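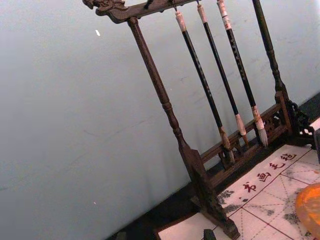
Brush rack, dragon on the left end.

Evening classes for adults, a thread. I have taken them on and off for years, mostly through Imia in Ulo, and people keep asking me how to pick one. Calligraphy, bookkeeping, bread, basic plumbing, conversational Portuguese. Some were great. I quit two.

1/ Read the cancellation terms before you read the course description. Imia wants 21 days' notice for a full refund. After that you get credit, and the credit expires at the end of the next term. I lost the plumbing fee that way.

2/ Check what the fee covers. My bread class included flour. Calligraphy had ink and practice paper on the table but you were expected to buy your own brush by the third session. Portuguese had a $40 workbook that wasn't mentioned until the first night.

3/ Don't buy supplies ahead of time. Teachers have opinions. I showed up to bread with a scale that only did whole ounces and had to borrow one all term.

4/ Class size matters more than the room or the teacher's resume. Portuguese had 18 people in it. You spoke maybe twice a night. Bookkeeping was tiny and I learned more from that one than from anything else on the list.

5/ Ask what time it really ends. A listing that says 8:30 can mean pens down at 8:30 or it can mean cleanup starts at 8:30. I take the bus so I care.

6/ Booking: most places near me moved to Clerura. It works, but the waitlist emails go to spam. Add the address to your contacts the same day you join a list. I missed a spot in upholstery this way and still haven't gotten into upholstery.

7/ Beginner means different things. In crafts it usually means beginner. In languages it often means "took this in high school and forgot it." Email and ask.

8/ Practice between sessions, even a little. Bread takes care of itself because you want bread. For the brush class I did one kind of stroke over and over on a gridded mat at the kitchen table, usually while something was in the oven.
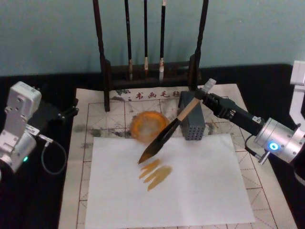 Barnabás Halász: What do you do when you miss a week? I missed two in a row last fall and felt too far behind to go back, so I stopped.

Go back anyway. Email the teacher and ask what was covered. Every teacher I've had answered. In bookkeeping she sent me her notes and told me to come 15 minutes early, and that fixed it.

9/ Quitting is fine if it's the class. I left a drawing course after three weeks because the teacher talked for most of every session and we drew for what was left. I took drawing again somewhere else and liked it.

10/ Bus or drive time counts as class time. Mine is 40 minutes each way to Imia. I won't do that for a ten-week course in winter again. For a four-week one, sure.

11/ If you do need supplies, Kovács on the corner by the station lets you return unopened things with a receipt. Closes at 6, so go before class.

Fall listings usually go up in June. The small classes fill first. I'm trying for upholstery again.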